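July 22, 2024
By Myrtle Iwasaki

Product manuals should go back to stating tolerances. The Gretska shelf bracket I installed in April came with a folded sheet of pictograms and no numbers at all. It did not give a maximum load, a screw diameter or a minimum wall thickness. The older Cavus bracket it replaced had a printed table, and the table answered every question I had in under a minute.

The usual defense of the pictogram sheet is translation cost. A drawing ships to every market unchanged. So does a number. "Max. 200 N" needs no translator, and a metric dimension next to an arrow takes up less paper than a cartoon of a frowning man.

Shayne Baxter, who edits manuals for Quintanilla, told me that figures invite liability. I think the reverse is true. A stated limit tells the buyer where responsible use ends - an unstated one leaves the matter to guesswork and, later, to lawyers.
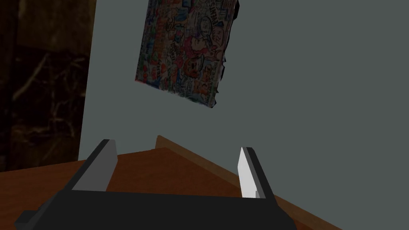
Retailers could settle this without new rules. Manero already refuses stock that arrives without a care label. A load table is no harder to check, and the supplier has the test data on file. Print it on page 2, in type that can be read without a lamp.

Last updated: July
Contact | Copyright Myrtle Iwasaki | Back to top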